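Hiludov bench notes, gallery page

Quick one, June batch. Meant to do this properly but the write-up ate the time, so it's pictures and a few lines. The rest of the gallery is still on the Dadby drive and will go up when someone resizes it.

What we were after: does swapping the background behind the arms help a policy cope in a room it hasn't seen? Same table, same tasks, same two arms. Only the wallpaper changes. Booker Mercado hung 16 different papers over the spring, plain to very busy, and we recorded demos against each of them. Then tested in the Orkton room, which none of the training data came from.

Short answer – yes, it helps, but less than we hoped and not evenly. Grasping got better. Anything with a handover between arms hardly moved. Still chewing on that.

Method, for those who asked:
– teleoperated demos, both arms, one operator per session
– camera at each wrist, no fixed overhead view for this round
– papers changed between sessions, never in the middle of one
– same 6 tasks for every paper, order shuffled
– held-out tests scored by someone who didn't record the demos

Boateng is our name for the baseline, plain white walls all the way through. It did fine at home and fell over in Orkton, mostly reaching too far past the object. The mixed-paper version stops in beter places. You can see it in the plots, which are in the draft and not here, sorry.

Florals turned out more useful than the stripes. No good theory yet. Could be the scale of the print, could be that we simply had more of them. Booker wants to rerun with the counts evened up and I think he's right. One of the florals is copied from a 1953 pattern book and everybody has an opinion on it.

Wrist view, tape dispenser task, botanical paper:
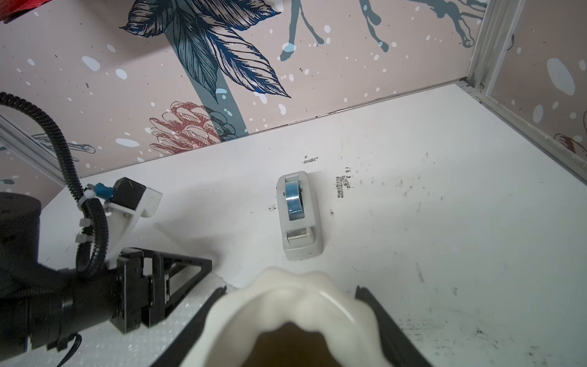
Blue tape, pink walls, second arm on the left. The scuffs on the table stay.

The tape task is the one I'd look at first in the draft. Small blade, shiny roll, and two arms that both want to be in the same place. Scores for it are split out in table 2.

To do: rerun with even counts, try the lights at a diffrent height, get the handover failures sorted into types. Raw clips on request, ask Booker – mornings are best.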